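Keeping a Household Key Register

The parish of Plestthorpe holds a key book begun in 1482. Each entry gives the door, the holder and the date of return. I consulted it in March while preparing a talk on locks and tenancy, and it has changed how I manage my own house in Estgate.

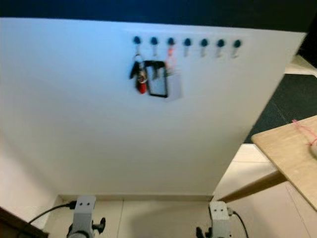 Most households own more keys than they have doors. A review of my own drawers produced some 60, of which 11 opened nothing I could find. The remainder were given numbered tags and entered in a ruled notebook under four headings: number, door, holder, date. Spare keys held by relatives are listed on a separate page — these are the ones most often forgotten when a lock is changed.

Nuala Ó Súilleabháin, who read an early draft, asked whether the address should appear on the tag. It should not. A number is sufficient, and the notebook is to be kept in a different room from the keys.
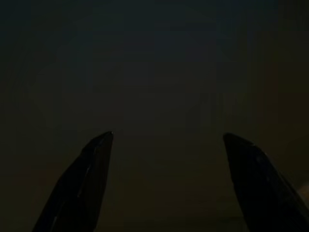 Very low light, with one small bright point.

Older locks require separate treatment. The Fodor mortise lock on my rear door has two keys, neither of which can be copied locally. Purkness, the locksmith in Estgate, sends such work away and asks for 8 weeks.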